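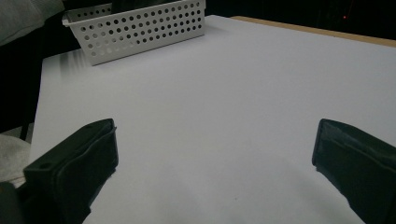

*White plastic basket with round holes, on the white table*

**Is a perforated basket any good for storing cloths, or should I fold them into a drawer?**

Posted by Nullov

I've finally got a big white table to do my folding on (it has a thin wooden strip along the edge, which I love) and now I want a proper home for my cleaning cloths. I have 25 of them, mostly dark colors, and until September they lived in a plastic bag behind a door. The basket is rectangular with holes all over the sides. My sister-in-law swears by flat stacks in a drawer. I like the idea of just grabbing one! Two things I'd love help with:

- Do you fold cloths before they go in a basket, or drop them in?
- Do bigger cloths need their own place?

I have 40 minutes most evenings for this kind of thing and I enjoy it, so fussy answers are welcome.

---

**Sfakianakis**

Basket, every time! I switched from a drawer two years ago and I'd never go back. The holes let air through, so a cloth that went in a tiny bit damp doesn't get that sour smell (still, dry them properly first).

For small cloths, fold in thirds, then in half, and stand them up in a row like files. You can see every one and pull any of them without wrecking the rest. Start at one short end and work along, and keep the folded edge up.

Big ones are a different animal.

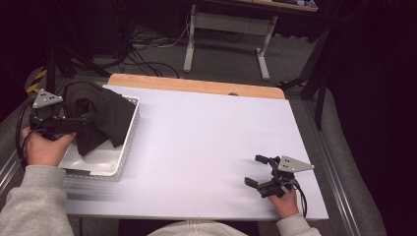
A large dark cloth that goes in bunched will climb over the back and the side, and then there's no room for anything else. Lay it flat on the table first, smooth it with both hands, fold the long way until it's a bit narrower than the basket, then roll it. The roll goes against the long wall and the small ones stand in front. It takes me less than a minute now and I look forward to it, which my family finds very funny.

One more thing – check the inside of the holes for rough bits of plastic. Run a fingertip around a few. Mine had a couple that snagged a good microfiber, and a nail file fixed them.

---

**Gundent**

just throw them in. they're rags

---

**Bruna**

I'm with Sfakianakis on standing them up, but I'd split the load. Twenty-five in one basket gets tight, and when it's tight you stop putting them back nicely. Keep the ten you use most in the basket and put the rest in a drawer, so your sister-in-law gets a point too!

Also, dark cloths shed on light ones for the first few washes, so I'd keep new ones separate for a while. Mine go in an old shoebox with the lid off.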